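La encimera de la cocina, seis meses después

06/02/2018 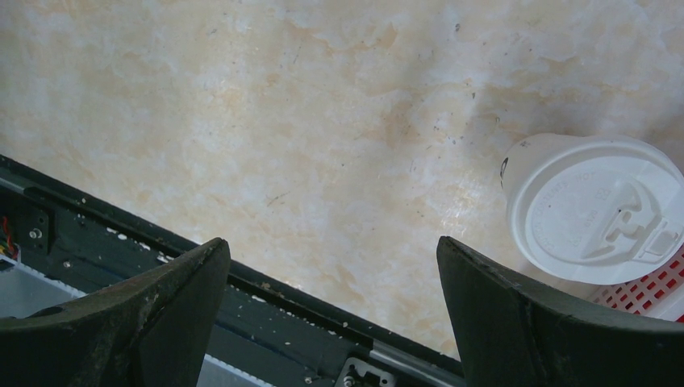 La superficie, con sus motas y sus arañazos finos.

En agosto cambiamos la encimera y prometí volver a escribir cuando llevara un tiempo en uso. Ha pasado el otoño, ha pasado la Navidad con toda la familia en casa, y ya tengo una opinión formada.

Primero el color. En la tienda de Khurana vimos la muestra bajo un fluorescente y parecía gris. En casa tira a melocotón, con zonas beige y otras casi blancas, como nubes. A mí me gusta más así. A mi madre le parece que está siempre manchada, y reconozco que con las migas de pan tiene parte de razón: en las zonas claras se disimulan tanto que a veces las encuentro con la mano antes que con la vista.

Lo de los arañazos. Son muy finos y desde lejos se pierden en el dibujo, pero con la luz de lado se ven. También hay unos puntitos oscuros repartidos por la superficie. Durante semanas intenté quitarlos con un paño y bicarbonato. Algunos salieron y otros siguen donde estaban, así que he decidido que forman parte del dibujo y los he dejado en paz.

Con el brillo pasa algo parecido. Donde le da la luz se ve casi blanca y un poco satinada, y ahí se nota cualquier pasada de bayeta mal dada. Limpio con agua templada y una gota de lavavajillas, aclaro y seco con un trapo de algodón. El limpiador específico que nos vendieron lo usé dos veces y dejaba cercos.

Me preguntasteis por el precio. El presupuesto de Khurana fue de 2.402 euros con el montaje incluido y al final pagamos 2.524, por un remate junto a la ventana que no estaba previsto. Trilok Jaiswal, que vino a medir, ya nos había avisado de que la pared no estaba a escuadra. En Brunport nos pedían algo menos, 2.000 justos, pero sin retirar la vieja y con un plazo de entrega que se nos iba hasta después del verano. Tardaron 29 días desde la medición hasta que pudimos volver a cocinar. Yo había calculado tres semanas y me equivoqué.

Cosas que haría de otra manera: pediría una muestra grande y la tendría unos días en la cocina, por la mañana y por la noche. También habría preguntado antes por el canto. El nuestro es recto y me he dado en la cadera más veces de las que quiero contar.

Cosas que repetiría: el tono claro. La cocina es estrecha y antes, con la encimera marrón, había que encender la lámpara a media tarde. Ahora aguantamos un rato más sin ella —en invierno se agradece.

Natalie Marsden me escribió en otoño para decirme que ella puso una parecida y que corta el pan directamente encima. Yo no me atrevo. Seguimos con la tabla de siempre, y el café lo dejamos donde caiga, aunque procuro pasar el trapo antes de que se seque el cerco.

Me queda sellar la junta de detrás del fregadero, que ha empezado a abrirse por una esquina. Cuando lo haga pongo aquí qué silicona he usado.

14 comentarios
Compartido 6 veces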